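4.3 Opening and closing the soft top by hand

The Buvano roadster is delivered with an electric soft top. If the battery is weak or the fuse of the roof motor is blown, you can still move the top by hand. Please read the whole section before you start. One person can do the work, but two persons make it easier.

CAUTION: Never move the top by hand while the ignition is on. The motor can start without warning and injure your fingers.

Before you start
Park on level ground and apply the parking brake. Take all objects off the rear shelf. The emergency key is in the tool bag under the trunk floor, together with the towing eye. On cars with chassis number ending below 249, the key is fixed behind the left side panel of the trunk.

Closing the top

1. Switch off the ignition and remove the key.
2. Open the trunk and fold back the carpet on the left side. You see the hydraulic pump with a valve screw on top.
3. Turn the valve screw counterclockwise with the emergency key, one full turn. Do not turn it more, or oil can come out.
4. Wait 9 seconds so that the pressure can go down.
5. Lift the roof cover at its rear edge until it stands upright.
6. Pull the top out of its box with both hands and lead it forward to the windshield frame. It must move evenly on both sides.
7. Lower the roof cover and press on it until you hear both locks.
8. Inside the car, put the emergency key into the opening behind the front lamp and turn it clockwise until the top is tight.
9. Close the valve screw again.

NOTE: If the top stops halfway, do not use force. Let it back a little and check the side cables — they sometimes jump out of the guide when the fabric is cold.

CAUTION: Do not drive faster than a walking pace while the valve screw is open.

Care of the fabric
Brush the fabric dry first, always from front to rear. Use only lukewarm water and a mild soap. Do not fold the top while it is damp, because marks will stay in the rear window. The Rollwood protection spray can be used after every 3000 miles, or earlier if water no longer makes drops on the surface.

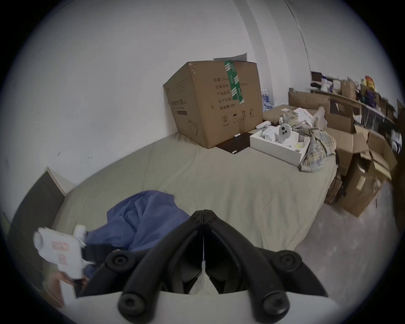
Sage-green sheet, with a crumpled blue cloth on it.

After an emergency closing
Have the roof system checked by a service partner. The oil level of the pump must be checked again after 1000 miles. Write both visits in the service booklet.

Text: Rok Mujić. Technical check: Boyang Tan. Edition March 2016. It replaces all earlier sheets for this section.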